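Giltdale staff board > Work and rosters > Bench recording, what changes for us

lidlifter
Posted November 11, 2018
I moved up from the packing line in March. Same pay, but the job is now tipping and sorting by hand so the Doridari arms can be trained on it. Bowl, colander, beads, whisk, over and over. This is what a shift looks like. 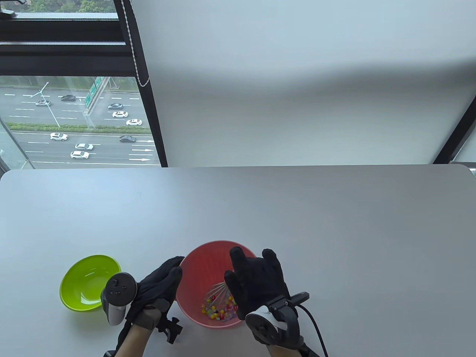
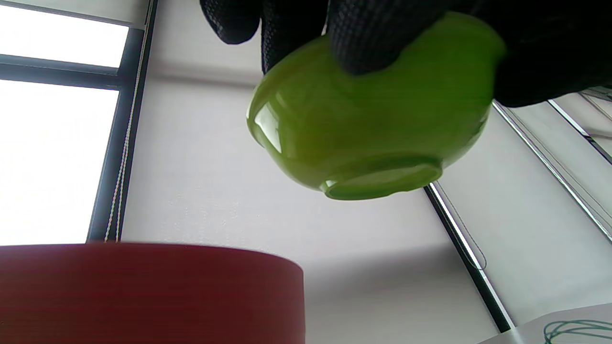
Davstead Site – Manual Handling & Automation Team

benchtwo
We went from 3 people on our line to 2 after the first arms went in. I don't see why I should teach the next one.

lidlifter
Nobody on my line was let go. One went to dispatch and asked for it.

benchtwo
Ours didn't ask.

Mansour_nights
Both can be true, different lines. My complaint is the gloves. With a controller held in one hand and strapped to the other my wrists are sore by lunch. Are you getting the breaks? We're meant to stop every 90 minutes.

lidlifter
On days, yes. Put it in writing if nights isn't.

Mansour_nights
Did that. Request 634, still open.

quietcorner
I like the bench better than lifting cartons, my back has settled down. What I want to know is what we're classed as. My payslip still says packer.

benchtwo
Ask what happens when the recording is finished, too. I did and got a pamphlet.

quietcorner
Can you scan it? We never got one on our floor.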